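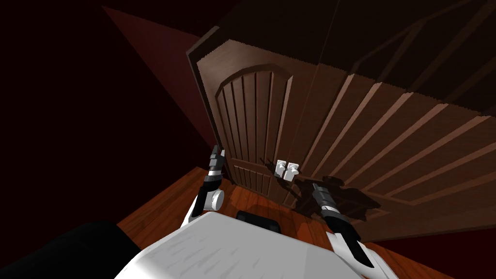

Eleven Minutes on Tirnaver: Making a Cartoon Soundtrack with Our Own Mouths

Final report, Sound and Story elective, Oter College

What we wanted to do

Our group loves old cartoons, and we especially love the noises in them. A door sighs, a car hiccups, a teapot has a nervous breakdown, and very often a person at a microphone did that! So we wrote a short audio cartoon called Tirnaver, set in a town where all the machines have opinions, and gave ourselves one rule. Every sound had to come out of a human mouth. That meant no sound library, no props and no instruments (humming was allowed, after a long argument).

How we worked

The script came to 1,726 words and had four speaking characters, plus a ferry, a kettle and an elevator called Tsuchiya that only goes up. We made a list of 70 sounds and split them by who could do them without coughing. The ferry horn was the best surprise of the project. We tried it low and loud for ages and it always sounded like a cow, and then somebody did it quietly, very close to the mic, and suddenly there was a ferry.

We recorded in June in the small studio at Kurkska Hall, mostly after 6 p.m., when the building's fans switch off. Editing was done on the library computers. We let ourselves cut and layer but left pitch alone, so the mice really are that squeaky.

Problems

Plosives, plosives, plosives. Our kettle popped on every P and we had to record it again from the side of the mic. Water was also hard, and our rain is still a bit like frying. The crowd in the market is two people layered over and over, and if you listen closely you can hear the same laugh come back.

What listeners thought

We played the finished piece for the other groups and handed out comment slips.
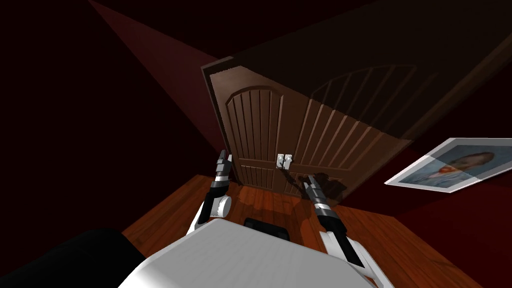 One listener wrote that the elevator was the only character she felt sorry for, and asked why it didn't get the last line. Another said the chase was so crowded with noises that he lost track of who was running. We agree with both! The chase needs gaps, and Tsuchiya deserves an ending.

Next time

We would record all the voices first and build the noises around them. We'd also like to try a scene with hardly any talking, just the ferry and the kettle having a fight. The script and the sound list are in the class folder under Tirnaver, and anyone who can do a decent rainstorm should come and find us.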